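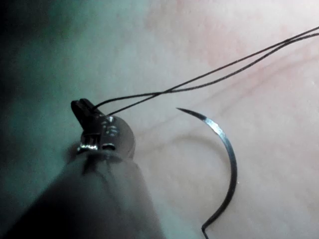

Suture thread and curved needle, bench session, Moncrieff skills room

To: Subscribers, Suturing Practice and Supplies List
From: Skills Room Office, Moncrieff
Subject: Re: Thread lengths, needle counts and the condition of practice pads

The Office thanks the Vemadar teaching unit for its message, which is reproduced in part below. Our replies are placed after each section. Other sites that draw on the shared stock are asked to read this message in full, as several of the points raised will affect the September order.

> We write with regard to the packs of dark practice thread sent to us with the last delivery. Our learners find that the thread is difficult to see once it has been drawn down into the older pads, and two of our instructors have asked whether a lighter color might be supplied in its place.

The Office does not propose to change the color of the thread at this time. Dark thread shows clearly against a pale surface, and most of the sites that replied to our last inquiry prefer it for that reason. The difficulty described by Vemadar appears to lie with the older pads, which have darkened with use and with repeated cleaning. Pads in that condition should be withdrawn and listed on the return form. Replacement pads in the pale finish are held at Trallau and may be requested in the usual way.

> We should also be grateful for guidance on the length to which thread should be cut before a session. Some of our groups have been working with the full length as supplied, and a good part of the hour is lost to untangling.

Thread should be cut before the session and laid out with the needle set apart from the instrument. For single interrupted stitches, a short length is sufficient, and learners should be given a fresh one for each exercise. For running stitches a longer piece is needed, and some crossing of the strands is to be expected. Instructors are asked to let learners clear a simple crossing themselves before offering help. A strand that has kinked or frayed should be discarded. Please do not return cut lengths to the spool bag, as was done at one site this spring; the whole bag had to be thrown out.

> On the matter of needles, our count at the end of the Sunday session did not agree with our count at the beginning. The needles were later found in the folds of a drape. We should like to know whether other sites have a procedure that they would be willing to share.

The procedure at Moncrieff is as follows. Needles are issued in trays of 4, and each tray is signed out to a bench and not to a person. A needle that is not in use is placed on the open surface where it can be seen by everyone at the bench — never under a drape, on a sleeve or in the lid of the tray. The tray is counted when the bench changes exercise and again at the close. If the numbers do not agree, the bench does not disperse until the needle is accounted for. We recognize that this is inconvenient for evening groups, and Gateck has written to us separately on that subject. The rule stands for the present.

Curved needles that have lost their shape should go directly into the sharps container. They should not be bent back. A needle that has been straightened and curved again will not follow its arc through the pad, and the learner will be inclined to blame the wrist.

> Finally, may we ask whether the quantities for the coming term have been settled?

They have been settled in part. The shared order will provide nearly 4000 needles across all sites, with the allocation to each site based on the returns received for last term. Thread will be supplied in boxes of 100 packs. Vemadar and Gateck will each receive 2 boxes in the first delivery. Trallau, which carries the reserve, will receive its allocation afterward. Sites that have not sent in a return will be allotted the same quantity as before, less any unopened stock already reported to this Office.

Two further matters should be noted by all subscribers:

Drapes. Sites are reminded that drapes are to be shaken out over a tray, and inspected, before they are folded for the laundry. The laundry has made this request to us more than once.

Labels. Opened packs of thread should be marked with the bench number and placed in the drawer for that bench. Unmarked packs will be treated as waste at the monthly check.

Comments on the needle procedure may be sent to the list. Requests for pads, and corrections to the quantities given above, should be sent to the Office directly so that the list is not burdened with them.

Skills Room Office
Moncrieff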